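Milum suture pad standard revised after tear tests

16 November 2022

A revised specification for the practice pads used in suturing courses has been published by Milum, the teaching supplies group, after tests found wide variation in how well pads hold a stitch.

The tests, carried out in August at the Moura laboratory, covered 258 pads from 24 suppliers. Each was stitched along a straight cut and loaded until the thread pulled through. Of these, 247 held for the full 60 seconds required under the old rules. The remainder tore early, mostly where the stitch had been placed close to the edge.

Emlyn Ifans, who led the work, said the old test measured the middle of the pad only. "Learners do not stay in the middle," he said. "Edge strength was never checked."

The new text adds an edge test and a limit on surface hardness — a pad that is too firm can blunt a needle within a single session. Colour and outline are left to the maker.

A pale, rubbery practice pad with a curved edge, beside a metal instrument tip.

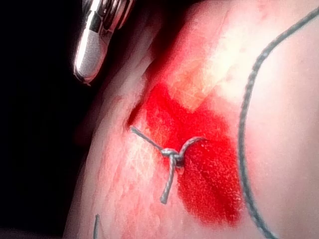

Dates and costs

Suppliers may sell existing stock under the old label until it runs out. Tomos Ellis of Zirel, which makes pads for the Jarkska course, said retooling would add a small amount to the price of each unit.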